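Week 9 – Can it do the dishes yet?
Notes by Wilma Stevens

Short answer: some of them, if you let it take all evening.

Start with the breakfast table. A full mug has to stay level all the way to the sink, and no one at the factory had to worry about that with a box of bolts. 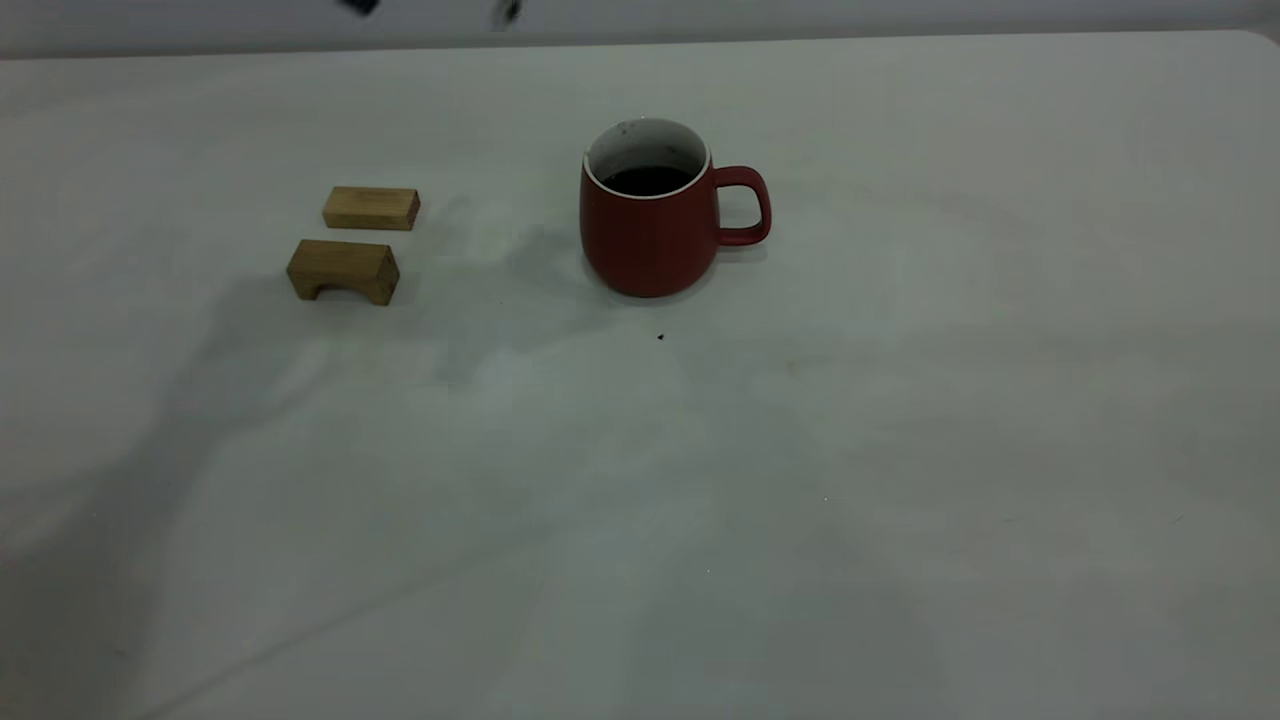 Boros quotes 500 pick-ups without a drop. Ask what was picked up. If it was the same cube each time, you have learned a lot about cubes.

Cutlery is worse. It's thin and shiny, and on a flat table there is very little room to get a finger under it. Propping it up helps – your kitchen does not prop it up.
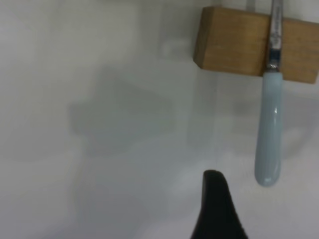 Hauser's rule for grading claims: the chore counts when you can leave the room. By that rule the dishwasher is still ahead.

Reading: Zavala, chapters 1 and 2. Bring one chore you'd pay to be rid of.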